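Home Features Materials Back Issues Subscribe

What the Bag Does to the Crust

Abílio Bettencourt keeps two thermometers in the back room at Loureiro, one for air and one for the core of the loaf. The second is the one he trusts. A loaf leaves the deck oven with a crust that is nearly dry and a crumb that is still very moist, and from that moment water moves outward. The core reading tells him how far the process has gone and whether the loaf can be packed.

Packing is where most of the texture is lost. A baker can control flour, hydration, steam and oven time closely and then put the result in a wrapper that undoes the work by mid-afternoon. The mechanism is simple. Moisture passes from the crumb to the crust, and the crust either releases it to the air or holds it. In a closed plastic bag the air next to the crust soon becomes humid, evaporation slows, and the crust takes up enough water to turn leathery. In paper, vapor escapes and the crust stays firm for longer, but the whole loaf dries out sooner.

Staling is a separate matter, though customers tend to use the word for both. The starch in the crumb gelatinizes during baking and then slowly recrystallizes as the bread stands. The crumb firms even when no water leaves the loaf at all. Refrigeration speeds this up, and so a loaf kept in the refrigerator may feel older than one left on the counter. Freezing halts it almost completely, provided the loaf passes through the refrigerator range quickly.

Drelside, the mill town where Loureiro has its one shop, is damp for much of the year. Bettencourt changed his bag stock in May 2023 after a long run of complaints about soft crusts on rolls. The old bag, sold under the name Josora, had a thin coated lining intended to stop grease. It did stop grease. It also held vapor well enough that rolls packed warm were limp by the time they were unpacked. He ordered 3000 uncoated bags from a converter called Grundudlow and ran the two stocks side by side for 5 weeks.

The trial was modest. Rolls from the same batch were packed at two core temperatures, 127 °F and 116 °F, and opened after a fixed interval. In the uncoated stock the difference between the two was small. In the lined stock the warmer rolls had visible condensation on the inner face and the cooler ones had none. Bettencourt now packs rolls at the lower figure in either bag.

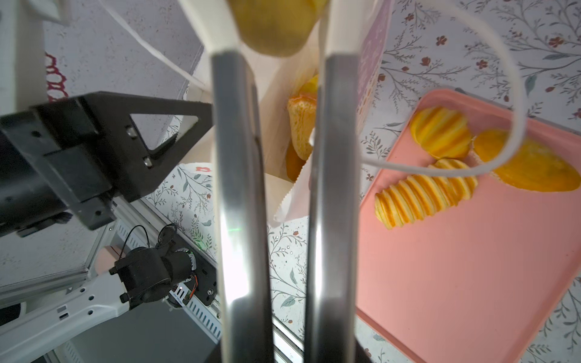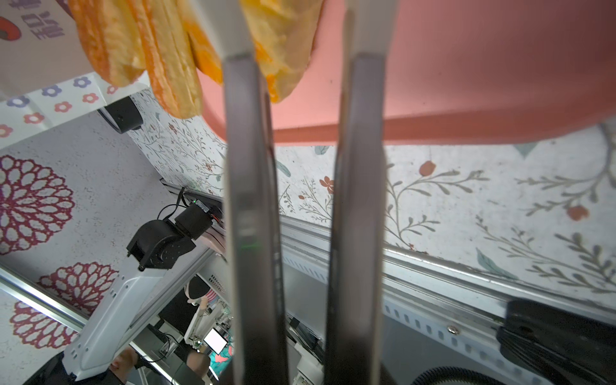
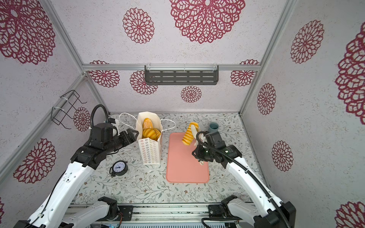 Enriched and fried doughs behave differently from lean ones. Sugar holds water, fat slows its movement, and the surface of a fried piece carries oil that will wick into any absorbent fiber it touches. Uncoated paper is therefore a compromise for these goods: it vents well and stains quickly. Shape matters too. A twisted bread with a spiral pattern, like the yellow one over the pink tray in the last photograph, has more surface for its weight than a plain round roll, and the grooves give vapor a path out even when pieces are stacked. The same grooves collect glaze, so a sugared twist left in a closed bag becomes sticky along the folds first. Loureiro leaves its own twists on an open rack and bags them at the counter, with the top folded once and no tape.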